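The Second Life of Plastic Panels

When Janelle Lumanlan opened her repair room in Coswood, she expected lamps and toasters. What people brought her instead was the small equipment of offices and workshops, the kind with plastic fronts and labels that nobody in the family can explain anymore. She has now 123 pieces on her shelves, and she knows the history of most of them.

I visited her in September. She works at a long table near the window, and she begins always with the outside. "The front tells you how a thing was used," she says. A worn corner means it stood close to a door. A clean rectangle means that a sticker was there for many years. 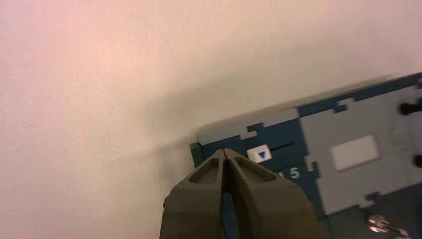 She is strict about labels. Many collectors peel them off to make the plastic look new, and Janelle considers this a mistake. A number or a small triangle can be the only help for the next person who must find a spare part. Even a blank label stays where it is. She cleans with a soft cloth and a little dish soap, and for the narrow slots she uses a wooden stick wrapped in cotton. One panel can take her 45 minutes.

The colors are also a subject she can talk about for a long time. She likes the blues and grays of older equipment, because they were chosen to be looked at all day without tiring the eyes - this is her theory, and she defends it with energy.

Her customers come mostly from Padilla and Hodus, and a simple cleaning costs them 50 dollars. Next spring she will move to a bigger room on Mutatov Street. The shelves there are already built, but she has not yet decided which pieces will travel first.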